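We use cookies to remember your reading preferences. Accept all | Manage settings

Second Thoughts

The arm had been hesitating over the glove all afternoon, and I had been hesitating over my supper, which was a cheese sandwich I'd brought from home and put down beside the keyboard at noon. By evening the bread had curled at the corners and the planner had failed to pick up the same glove 34 times.

I say failed, but it was such a polite sort of failure. It would come down into the bin as nicely as you please, fingers open, and stop a hand's width above the cloth. Then it would go back up. It would hold still for a moment, like a person on a front porch who can't remember whether they left the stove on, and then down it would come again at a slightly different angle. Up, down, up. The log on my left-hand screen said REPLAN, REPLAN, REPLAN, all the way to the bottom of the window, and every so often, in between, it said "hang on a minute, dear."

I should explain about the dear. The planner was called Pukar, and it had been written, most of it, by a woman who had worked at Inis for longer than the building had had its new roof. She retired to Brususska, up the coast, where she had a small house with a large garden, and she left me her chair, a drawer of tea bags, and all that code. She had never been able to write a warning message the way other people write them. Where I would have put "timeout exceeded," she put "that's long enough, let's try something else." Where the two cameras disagreed about how deep the bin was, Pukar said "one of you is fibbing." A visitor from the Rutherford office once asked me in a lowered voice whether the robot had been taught to talk like that, and I had to say no, it was only strings, somebody had typed them, and he looked a bit let down.

I'd inherited her work in the winter, and by spring I had started tidying it. I want to be fair to myself about this. There were functions in there that ran on for pages. There was a variable called "thing" and another called "other_thing," and both of them were holding up a good part of the roof. So all through May I renamed and split and straightened, and I took out whatever didn't seem to be doing anything, and the tests went on passing, and I went home in the evenings feeling like someone who has finally cleaned behind the refrigerator. I left the messages alone. It would have felt like painting over the pencil marks on a door frame where somebody's children had been measured.

And for weeks nothing went wrong, or nothing that I noticed. Boxes it could do. Boxes it could do all day long, because a box is the same box from one moment to the next, and if you lose sight of half of it you can make a pretty good guess at the rest. Then we came around to soft things, and to the glove.

I tried everything you'd try. I checked the calibration, and it was fine. I turned down the gripper speed, then turned it back up out of pure irritation. I wondered about the shiny worn patch on the side of the bin, and spent a happy hour being certain that glare was the whole trouble, and masked it out, and the arm came down and stopped and went up exactly as before. I gave Pukar 13 seconds to make up its mind instead of 10, and it used all 13. 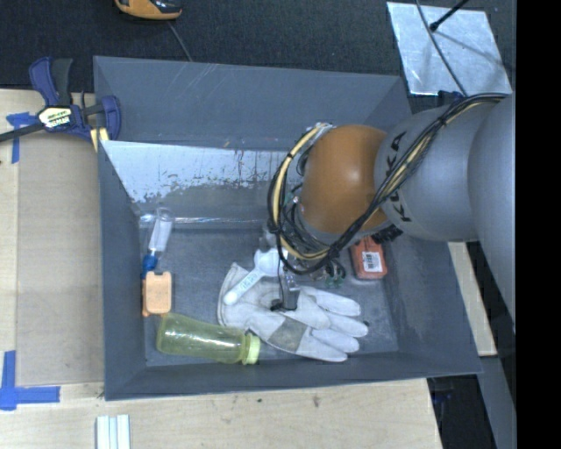

What I hadn't done was look at what it believed. That sounds grander than it is. There's a viewer, an ugly little thing in gray and green, that plays back what the perception side was telling the planner at every step, with each object given a guess at its shape and a number for how sure it was. I don't like the viewer. It is slow to load and it makes the fan come on. But the sandwich was past saving and the lab was quiet, so I loaded the last attempt and stepped through it one tick at a time with my finger on the arrow key.

At the top of the approach everything was lovely. Glove, it said, and there was a good clear glove shape, cuff and fingers, and a grasp right across the middle of it. Down a bit. Glove, very sure. Down a bit more, and now the arm was starting to get between the camera and the cloth, as arms will, with all those cables looped around the wrist. Glove, fairly sure. Then the gripper covered the very spot it was aiming for, and the number dropped off a cliff, and the glove in the viewer broke into two lumps with a gap between them. Pukar, being conscientious, concluded that its plan was to close its fingers on a gap. So it stopped, and said hang on a minute, dear, and backed away to have another look. And as soon as it backed away it could see the glove again, whole and perfect, right where it had been all along.

I laughed out loud, alone in a room with a robot. I do the same thing at parties. I'm quite sure of a person's name from across the room, and I walk over with my hand out, and the closer I get the less I know it, until I'm standing in front of them with nothing at all, asking how their drive was.

So that was the what. The why took me a good while longer, and I'll tell you I went looking for it in all the wrong places first, and mostly in other people's work. I read through the perception update from the week before with my lips pressed together. I began a message to the camera people that started "just wondering if anyone has changed anything," and had the sense not to send it. And then I opened the history for the approach routine, meaning to find out who had last been in there, and it was me.

It was a small change. I'd written "remove unused flag" next to it, very pleased with myself. The flag had been set in one file and read in another, and it was read by a roundabout route that my search hadn't caught, and all it did, once the gripper was within a certain distance of its target, was tell Pukar to stop asking the cameras and go by what it already knew. Past that point it would finish the move by feel, closing gently and letting the fingers report whether there was anything between them. Above the flag there had been a comment, five lines of it, and I'd deleted that too, because a comment about nothing is just clutter. I could see it there on the screen in red with a little minus sign at the start of each line.

"Don't let it look again after here," she had written. "Its own hand is in the way and it will only frighten itself. It had a good look from up high and it should trust that. If it's wrong it will feel that it's wrong, and then it can come up and start over, no harm done."

I read that through a few times. Then I got up and made a cup of her tea, which I had been rationing, and which was by then quite stale, and I stood at the rail and looked down into the bin for a bit. The lime-capped bottle was on its side next to the glove and the white spoon lay across the cuff. We'd been picking around that spoon for so long that I'd stopped seeing it.

Putting it back was easy. It took less time than the tea. I gave the flag a proper name this time, and I made the route it traveled a good deal less roundabout, and I wrote a test for it, so that the next tidy person would at least set off an alarm on the way through. The comment I put back word for word. I thought about adding something underneath in my own voice, a line on occlusion and confidence, with a reference to the ticket. I typed it out, in fact, and it was all correct, and I took it out again.

Then I restarted the planner and went through the safety checks, which she had written as a sort of conversation ("Everybody out of the way? Sure? All right then"), and I let it go.

It came down. I had my hand resting by the stop button, and my shoulders up around my ears, and at the place where it always stopped it didn't stop. The log said "nearly there, eyes shut," a message I had never once seen, because I'd cut off the only path that led to it. The fingers came together on the cloth. There was a small pause while they made sure. Then the glove went up, all bunched in the middle and drooping at both ends, and the spoon slid off the cuff and clattered on the floor of the bin, and Pukar carried the glove over to the other side and put it down in a heap.

I ran it again, of course. You have to. It got the glove, and got it again, and then missed and closed on nothing, said "well, that's not it," came back up and started over, no harm done. I've never been so pleased with a miss.

It was late when I wrote to her. I had meant to send a proper technical note, and I started one, and then it seemed silly to be so stiff with someone whose tea I was drinking. So I told her the whole thing, the sandwich and the glare and the message I hadn't sent, and that I had thrown out her comment in a fit of housekeeping and had now put it back. I asked how the beans were doing. She'd said once that the wind up there was hard on beans.

Her answer was there in the morning, with a photograph of some very tall beans. She said she had no memory of writing that comment, but it sounded like her. She said she'd left the flag out herself, the first time around, and it had taken her two weeks to find, and that she'd been so cross with the camera people she brought them a cake afterward, without ever saying what it was for.

I stopped at the bakery on the way in. They only had the lemon kind, and I bought the big one.

Posted 19 Aug 2021

Contact | Copyright 2021, all stories remain with their authors | Back to top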